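Simulationspaket Plidura von Kutiven: Lizenz 2148 Euro

Laborleitung_N: Unser Institut prüft die Beschaffung. Enthalten sind die Arbeitszelle als Modell und 20 Supportstunden. Um Erfahrungsberichte wird gebeten.
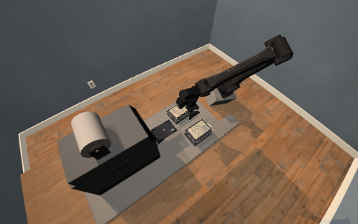

Plidura, simulierte Zelle: Greifer über dem Gestell mit weißem Raster

Gimon: Von der Beschaffung ist abzuraten. Die Greifkräfte sind unzureichend dokumentiert.

Ambrosio: Dem widerspreche ich. Das Handbuch behandelt sie im Anhang.

Kommentare (2)

gast400: Gilt der Preis netto?

Laborleitung_N: Ja, netto.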